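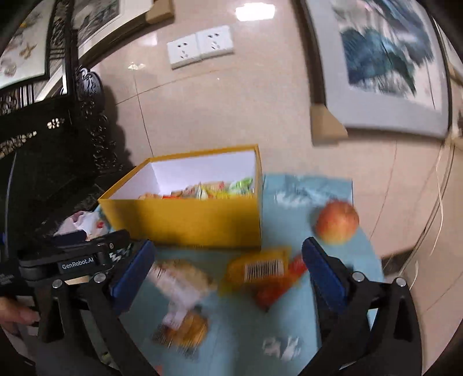

The snack collection for the Mandodden night walk closes at the end of November, and the people of Kulska have once again interpreted "something nutritious" with some freedom. Wrappers fill the yellow box to just over its front edge, more packets lie on the blue table beside it, and the case for nutrition rests on one apple. Milagros Castillo, who wrote the appeal, is taking it well.

We expect 59 walkers, so please keep giving – bars and biscuits travel best, crisps arrive as dust. Hand anything in to Arnel Buenaventura before 4 pm. More fruit would spare Milagros writing a second appeal.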